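March 23, 2026
By Anikó Virág

Open day at the Clisel works

The Clisel works opened its doors to visitors for the first time since the offices moved out in July. I went with my brother-in-law, who used to drive for De Haan and wanted to see what had become of the loading yard.

Parking was in the field behind the canteen, £2 in a bucket. The queue at the gate moved quickly, and we were put in a group of 14 with a guide from Teltico, the firm that now rents the north side. She walked fast and talked facing forwards, so those of us at the back missed a fair bit.

The first stop was the old boiler house. The brick chimney has been repaired up to the second iron band and the rest will wait for money. The guide said the boiler fed 48 looms at its busiest, and that the works had 200 people on the wages list just after the war. My grandmother was one of them. Her name is not on the board by the door, but the board only covers the weaving shed and she was in finishing.

From there we crossed the yard to the workshops. They are large and much brighter than I expected. We had ten minutes to wander before being called on to the next building.
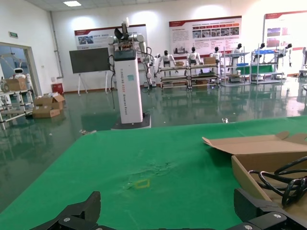 Tea and the archive room

Tea was served in the canteen by the Waneseo walking club. Cheese scones had gone by three o'clock, fruit ones were still to be had.

The archive is up one flight of stairs, with no lift. It holds pattern books, wage ledgers and a drawer of loom tickets. I asked for ledger 902, which covers finishing, and found my grandmother on the fourth page, paid weekly and fined once for lateness. Photographs are allowed without flash. Copies cost 50p a sheet, cash only, and the room closes half an hour before the gate.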